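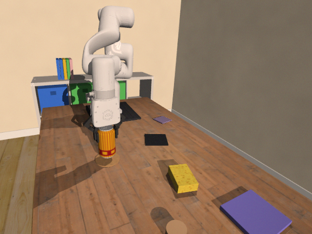

The can-and-disc task in Flellance, arm down, sponge still in the way on the right.

Flellance review: a workbench you can't put a coffee on

Posted 24 Nov 2021 by Kgomotso Visser

The box for Flellance (there is a box, with a license card inside and a lot of air) says it will let you "build the whole job before you build the bench." I have a drawer full of things that promised to save me from building something twice. Most of them got built twice. So I went into this with low hopes and a pencil.

Flellance is a desktop simulator for small robot arms. You get a room, a table, an arm, a gripper and a tray of props, and you work out your reach, your clearances and your pick-and-place moves on the screen. Then you go and bolt the real arm to the real table. It's sold to people building at home or in a shared shop, which means it's sold to people like us. The Msimang workshop has been planning an arm bench since May. We have the corner, we have the lumber, and we have an ongoing disagreement about where the base should go. Lesego Dlamini wanted it in the middle of the long edge. Gert Magagula wanted it at the end, where there's an outlet. The simulator was supposed to settle that.

I used it for six evenings, mostly with Lesego, on the shop laptop and on my own machine at home.

Setup

Installing was fine. Getting the license to stick was not. The card has a code, the code asks for an account, and the account sends you an email that took long enough to arrive that I had given up and gone to sand something. Once you're in, the program wants to show you a tour. Skip it. The tour teaches you how to spin the camera and how to admire the sun.

The starter room is pleasant to look at. Wood table, shelves against the wall, tidy bins. Our shop has never looked like that. You can change the table size by typing numbers, and I was glad to see inches. You can't change the height of the floor on one side, and our floor drops toward the door, so the legs on the real bench are going to be shimmed by hand like every other leg in the building.

Props come in from a menu. Cans, sponges, pads, discs, blocks. They drop onto the table where you click, and you can turn them. I'd like to be able to type in an angle. Dragging a little ring until the pad looks crooked enough is a poor way to spend an evening, and the snap setting fought me whenever I wanted something slightly off square. Real things on a real bench are always slightly off square, so this matters more than it sounds.

What it's good at

Reach. I'll give it that. We typed in the table from our drawing, put the base at one position and then the other, and within one evening we had an answer nobody could argue with. Gert's outlet end is workable if you give up the far corner. Lesego's middle spot covers more of the table but the elbow swings out toward the aisle, and somebody carrying a sheet of plywood is going to meet it. I would have found that out with my shoulder.

It's also good for seeing where the wrist housing goes when the fingers are down low. On paper you draw the fingers and forget about everything stacked on top of them. Set a can next to something tall and run the move, and you learn fast whether you've left enough space to come down straight. We moved our planned parts rack farther back after watching that, and I think the change was right.

The shadows are more useful than I expected. We're going to have a camera over the bench eventually, and the arm throws a big dark shape across the table. If your part sits in that shape at the wrong moment, your camera has a bad day. You can turn the light and see it move. I had filed the shadows under decoration and I was wrong.

What it's not good at

Gripping. The fingers close on a can and the can comes up, every time, neat as you like. I don't believe it. I have spent enough hours with a real gripper to know that a can turns, slips, dents or gets pushed away before both fingers touch it. There is a friction setting, and I ran it down almost to the bottom before anything changed, at which point the can fell over all at once. Somewhere between those is the world I live in, and the slider doesn't seem to stop there.

The sponge is worse. It looks like a sponge. It behaves like a brick with holes painted on. If your job involves anything soft, do not plan it here. Nomvula Magagula wanted to use the bench to sort foam packing pieces for her mail orders, and after trying one pickup she closed the laptop and went back to her cardboard mockup. I have no quarrel with that.

Cables don't exist at all. The arm in the simulator has nothing hanging off it, and so it can twist its wrist as far as the joint allows and never pull anything out. On the real arm there's a cable bundle, there's tape on the cable bundle, and there's a limit well before the one in the software. We marked our limits by hand on the drawing. The program has a place to type in your own joint limits, buried in a panel called Advanced, and it should be the first thing it asks you.

The base is another sore point. On screen, the arm is fixed to its plate and the plate is fixed to the planet. Move as fast as you want. Our real table is a slab on legs built by people with day jobs, and when an arm stops hard at full stretch, the whole thing rocks. Flellance has no opinion on table stiffness. If you're new to this, please don't read a smooth run on the screen as permission to use thin legs.

Moving the job to the real arm

The box also says "export and go." We exported. We did not go.

The export makes a list of positions and speeds. Our arm is driven by an Irer controller, which the menu lists by name, so I expected it to load. It loaded with the wrist turned the wrong way. The fix was a sign in the settings, and Kári Kárason found it by writing to a user forum and getting a reply from somebody who'd been bitten by the same thing. It should be in the manual. The manual has a whole page on changing the color of the walls.

After that the moves did match, as far as I can judge from running them slowly with no part in the fingers and my hand on the stop button. I wouldn't run an exported job at full speed the first time, and I'd be suspicious of any review that told you it was safe to.

Compared with Zester

People will ask, so: I've also used Zester, which costs less and looks like a tax form. Zester won't show you a nice wooden table. It draws the arm as sticks. But it asks for your joint limits up front, it lets you type every angle, and when a grip is doubtful it flags it in red and makes you look. For planning moves I trust it more. For deciding where the furniture goes, and for showing a plan to people who don't read drawings, Flellance wins easily. Gert had looked at my stick-figure plots for weeks and seen nothing. He looked at Flellance for a minute and moved his outlet argument to a different hill. 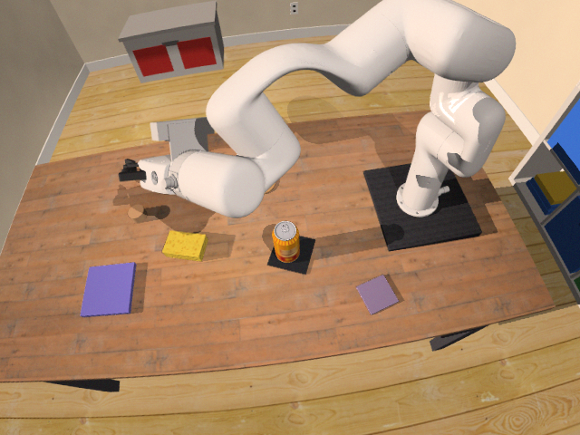 Can I use it to plan a bench if I haven't bought an arm yet?
You can, and that may be the best use for it. Pick an arm close to the size you're considering, type in your table, and check the reach before you spend any money. Leave extra room at the edges, and don't take the lifting results seriously until you've tried the same part in a real gripper.

Small complaints

Undo goes back one step and then quits. If you drag a pad by accident, notice it later, and have touched anything else in between, you're placing it again by eye.

Saving a layout doesn't save the camera view. Each time you open the file you're back at the default angle, hunting for the spot you were checking.

The fan on the shop laptop ran hard the entire time. Turning the shadows down helped, but then you lose one of the good parts.

Files can be shared between two machines on one license, but only if one of them is signed out first. Lesego and I were in the same room and still got it wrong.

Would I buy it again

With my own money, no. If the workshop already had it, I'd open it whenever we moved a bench. As a way to settle an argument about layout, it earned its place. As a way to find out whether your robot will pick up your part, it's too kind to you, and the price assumes it does both jobs.

They say an update is coming that deals with soft objects. I'll look at it when it's out. I won't be waiting up.

We're building the bench with the base in Lesego's spot and a rail along the aisle side. The legs are cut. The base plate is waiting on longer bolts, and I still want cross bracing before anyone powers the thing up.

Score: 2 out of 5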